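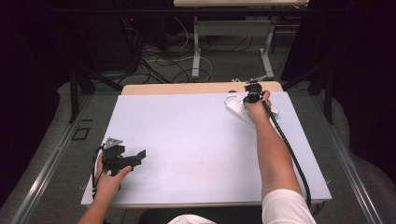 RISTHOLM, February

By Lilla Bakos

I want to make a case for the white board. I don't mean the kind you hang on a wall and write on with a squeaky marker. I mean a big, smooth, plain white board laid flat on top of a perfectly good table, covering most of it, with a strip of wood grain left showing along the far side. Put a power strip on it and you have, in my view, the best place to work in any house.

I know how this sounds. People love wood. I love wood! I grew up at a long Liswood table with a burn mark shaped like a boot, and I'd have fought anyone who tried to cover it. My mother's whole idea of a good table was one you could read like a diary, and for eating I still agree with her completely. Give me the rings and the scratches and the place where somebody pressed too hard on their long division.

But eating is one thing and working is another, and we ask the same table to do both and then wonder why we keep losing the tiny screws.

Try it some evening. Drop a brown screw on a brown table under a yellow lamp. Now drop it on white. It jumps out at you! The same goes for beads, snapped pencil leads, the backs of earrings and those maddening little springs from inside a pen. I once spent most of a Monday taking a kitchen timer to pieces on my mother's table and I am fairly sure part of it is still there, down in the grain. When I finally set up a white board at home I fixed the next timer before lunch, and I found every piece I dropped, including one I hadn't known I'd dropped.

The finish matters more than people think, and this is where I get a bit preachy. Go matte. A shiny board throws the ceiling light straight into your eyes, and you end up hunched over with your head cocked to one side like a parrot. A matte one just sits there and glows a little. Cords look black on it, shadows look soft, and a thing with an odd outline shows you its outline. I used to think I needed a stronger lamp, and I bought two of them from Balogh before I understood that I needed a paler table.

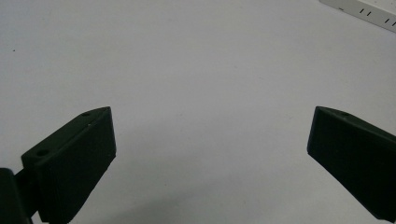
Plain white and matte, lit from above.

White isn't really white either, once you spend time with it. It goes gray in one place and lavender in another, and warm somewhere near the middle for no reason I can work out. I find this lovely. On a dark table I never noticed the light at all. On the board I know what sort of day it is before I've looked out the window.

Now the power strip. I feel strongly that it belongs on top. For years mine lived on the floor behind the table leg, in the dust, and every time I wanted to plug something in I had to get down on my knees with a flashlight in my teeth. Then I'd pull the wrong plug and the radio would go off. A strip on the table is in plain sight, where your hands already are. You can see which socket is free. You can see the cord that has worked itself halfway out. And when you're finished you can pull everything without crawling, so you're much more likely to do it.

My friends in Wekberg think this is ugly. They have a beautiful desk there with a hidden channel in the back and a little flap with a brass hinge, and I admire it every time I visit. I have also watched both of them, on separate occasions, with an arm down that flap to the shoulder, feeling for a plug. I would take ugly. (And I don't even think it is ugly. A white strip on a white board is a pretty tidy sight.)

There are fair things to say against all this. Keep drinks off the strip's side of the table, obviously, or off the table altogether. A white board shows every crumb and every smear of pencil, so you will wipe it a lot. I count that in its favor, but I can see how a person with 400 other things to do might not. It can also slide if you lean on it, and a bit of grippy shelf liner underneath cures that. And it does look, at first, like you've borrowed something from a school. My neighbor asked if I was wallpapering.

What I won't accept is the complaint that it spoils the table. It saves the table! The wood is all still there underneath, rounded corners and everything, and you can see a band of it at the back the whole time you're working. Lift the board off and you have supper. Mine goes behind the sofa, and the whole business of swapping over takes less time than finding the placemats.

I think a lot of us put off small jobs because the place to do them is wrong. The lamp that needs a new plug waits a year. The necklace with the bad clasp goes into a drawer with the other necklaces. I blamed my own laziness for that for a long time, and maybe 98 percent of it was laziness, but the rest was the table. With a clear pale surface and power within reach, I sit down and start, often before I've decided to.

So if you have a scrap of board in the garage, smooth on one side, go and get it. Wipe it down, lay it on the table, move the strip up off the floor. Then bring out the thing from the drawer. Mine this week is a music box with a stuck drum, and I have high hopes for it.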